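Search the archive
Enter keywords
Go

[outreach-list] Re: Borrowing the small telescope for school visits

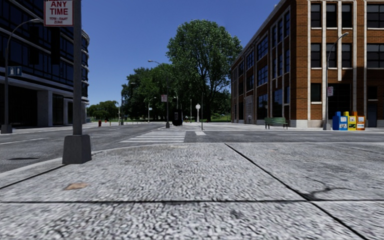
Hi all,

Replying to Donal's message, which I've kept underneath so that people who joined in January can see what we're grumbling over.

The short answer is yes, you can have the small telescope. The longer answer is that "the small telescope" weighs as much as a sulky teenager and has opinions to match. Ailbhe Gilmartin carried it up to the second floor at Trandudby school last winter and has referred to it ever since as the medium telescope.

On to your questions.

Booking. Put your name in the shared calendar. Please put it in the shared calendar even if you have already told me in the parking lot, because what I'm told in the parking lot stays in the parking lot. Loans are for 2 weeks, and the clock starts when the case leaves the Kahsay storeroom, whatever the weather does. I know it will rain. Telescopes bring rain, and I'd lend them to farmers if they paid better.

Solar filter. We own two. One is fine. The other has a pinhole, and I have written DO NOT USE on it in red marker, then again in larger red marker after finding it back in the case. It now lives in my desk drawer. Hold the good one up to a bright lamp before every session, and if you see any speck of light coming through, put it away and do the sunspot projection on cardboard. The filter goes over the front end. If you ever come across an old one that screws into the eyepiece, throw it out and don't tell me where you found it.

Group size. For evening sessions I wouldn't go over 20 children with one scope. Each child needs a turn, then a second turn because they were looking at their own eyelashes during the first. Lotte Van den Broek gets them to draw the Moon while they wait, and her lines are much quieter than mine.

What to show them. Moon, Jupiter, Saturn if it's up. Please resist the galaxies. I have watched a roomful of parents being polite to a gray smudge and I don't want to go through it again.

The finder. Yes, it's still loose. Wakana Oshima shimmed it with a strip cut from a yogurt lid, and it held beautifully until somebody tidied the case. Line it up in daylight on a distant chimney or a phone mast, well away from the Sun, and then don't let anyone lean on it.

Batteries. The drive takes the square kind that no gas station sells. Buy your own and keep the receipt. Plulus gave us a little money for consumables and there is still some left, as long as we don't all get excited at once.

The Brumar mount is a separate matter. It's staying in the storeroom until the new clutch arrives. Please stop asking Lotte.

Aisling

Donal Mac Mathúna wrote:

> Hello everyone,
>
> I've agreed to do two evenings for the fifth graders and I'd
> like to bring the small telescope instead of another slide
> show. My talk is down to 531 slides and I accept that this
> may still be a few too many.
>
> Can anybody tell me how booking works these days, whether
> the solar filter is safe to use in the afternoon, and how
> many kids I can reasonably handle with one scope? Also, is
> the finder still loose, and what batteries does the drive
> want?
>
> If the Brumar mount is free I'd happily take that as well.
>
> Thanks,
> Donal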